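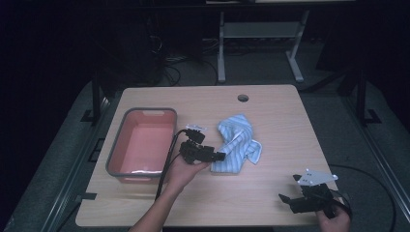 Andell Linen Service to Open Second Laundry in Dellholm in June

DELLHOLM – Andell, a linen and towel rental company serving small hotels, guest houses and hair salons, will open its second laundry in Dellholm in June. The new site takes over the former Jikby furniture warehouse on Canal Road and will create 60 jobs, most of them full time.

The company currently serves 400 customers from its original plant in Lu. That plant has been running at full capacity since last summer, and new customers in the Dellholm area have been placed on a waiting list. Those on the list will be contacted in the order in which they signed up.

"Our drivers have been making the trip over from Lu and back twice a day," the company said in a statement. "With a laundry in Dellholm we can pick up in the morning and return clean linen the next day. For a guest house with nine rooms and one closet, that matters a lot."

The building has 1374 square meters of floor space on one level. Washing and drying will be at the rear, next to the loading doors, with folding and packing in the front half. Office staff will work from the mezzanine that Jikby used as a showroom.
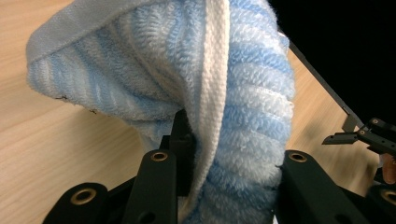
Andell is also changing what it rents. From opening day, both laundries will carry a wider choice of towels, following requests from customers who wanted something other than plain white. The first addition is a striped terry range in bath, hand and pool sizes. Light blue and white stripes with a thick looped pile, as in the towel shown, will be offered to pool and beachfront customers first. White towels remain available at the current rental rate. Customers who want to switch can do so at their next regular delivery, with no change to their contract.

Rental contracts in Dellholm will run for 4 months at a time and renew automatically unless the customer gives notice. There is no joining fee. Deliveries will be made between 6 a.m. and 11 a.m., and customers may choose one, two or three deliveries a week. Table linen and bathrobes will continue to be handled in Lu for the time being. 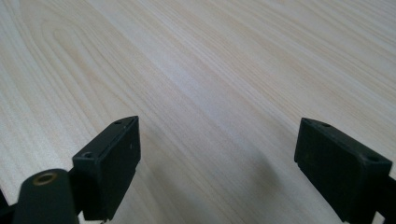

Tabletop with a light wood-grain finish.

The front of the building will include a small counter where residents can drop off comforters, blankets and curtains. Counter hours will be 8 a.m. to 6 p.m. Prices will be posted at the door and on the Andell website before opening.

Hiring is under way for machine operators, folders, drivers and two shift supervisors. No laundry experience is needed for most positions, and training is paid. Drivers must hold a current license. Applications can be made online or in person at the Lu plant, and interviews will be held in Dellholm.

About Andell

Andell rents and launders towels, bed linen and table linen for small businesses. The company is privately owned and has its head office in Lu.

Press contact: Andell Press Office, Lu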